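The Breakfast Trials

The new gripper came from Drurnbridge in a box that could have held a small pony. The old one had cost less than the box.

"Two fingers," said Celeste Quezada, looking at the old gripper. "It's managed with two fingers for three years."

"So do lobsters," said Horacio Ulloa, "and look where they end up." His name was over the door and on the invoice, and he wanted the invoice justified by June.

The test was breakfast. Kevin Ó Séilleabháin, as the invoice department insisted on spelling him, had written it up on one sheet: lift the glass, move it a hand's width to the right, put it down without incident. Then the same for the bowl. There were to be 40 attempts with each gripper. Incidents were to be recorded in pencil, in case Horacio wished to discuss them.

Celeste laid the place. She turned the bowl a little, then turned it back.

"It isn't going to eat," said Kevin.

"That's no reason to be slovenly."

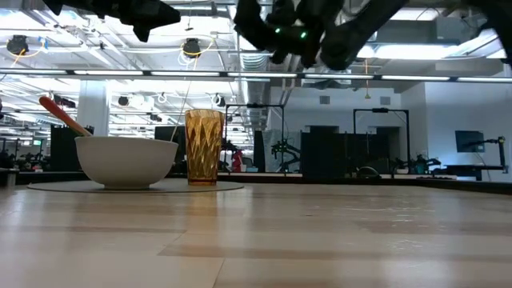 The Ulloa workshop, with breakfast laid for one.

The old gripper went first. It approached the glass like a man collecting a parcel for a neighbour he disliked, and by lunch it had managed 21 clean lifts. The pencil was worn to a stub.

The new one was slower. It hovered. It considered the diamond pattern from one side, withdrew, and considered it from the other.

"What's it doing?" asked Horacio.

"Planning," said Kevin.

"For 2,000 a finger it can plan at home."

It closed on the glass so gently that Celeste held her own breath, raised it, moved it a hand's width to the left and set it down.

Kevin looked at his sheet for some time.

"Is left an incident?" he said.

Horacio took the pencil from him, found there was nothing left to write with, and went to see about lunch.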